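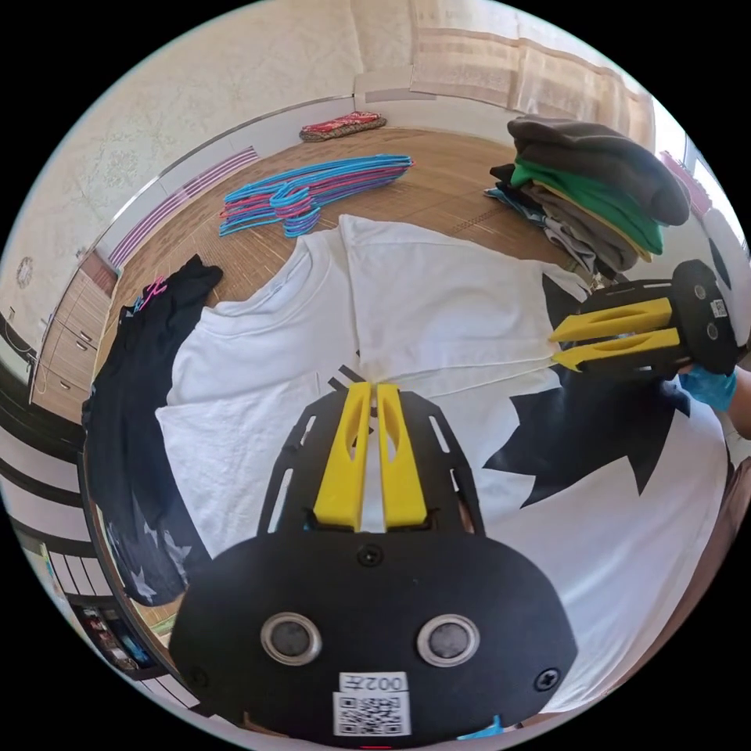
Merle Baxter wrote:
Hang the T-shirts. Folding them into a stack means the bottom one never gets worn.

Janelle Tan wrote:
Disagree. Hangers stretch the neck on thin cotton, and the plastic ones slide around on the rod. I fold flat on the floor - sleeves in, then in half, then thirds - and keep the print facing out.

Merle Baxter wrote:
Mine don't stretch. Put the hanger in from the hem and leave the collar alone.

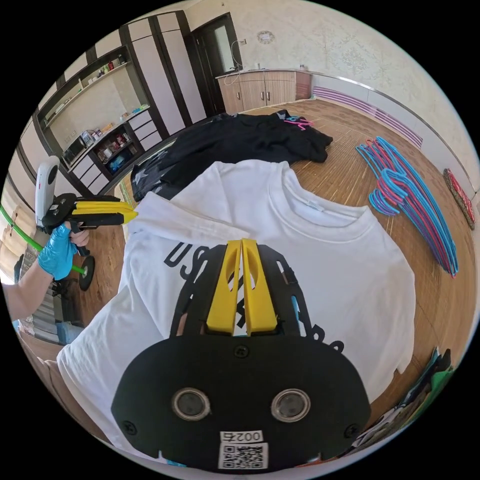

Page 2 of 7

Kane Pearce wrote:
Shirts with big black lettering like that one I turn inside out before folding. The print sticks to itself in summer.

Janelle Tan wrote:
Only if you pack the drawer too tight.

Triin Rebane wrote:
Untangle the hangers first, whichever way you go. Blue in one bunch, pink in the other. I have Norard ones and the hooks catch on everything.

Merle Baxter wrote:
Sorting hangers by color is a waste of time.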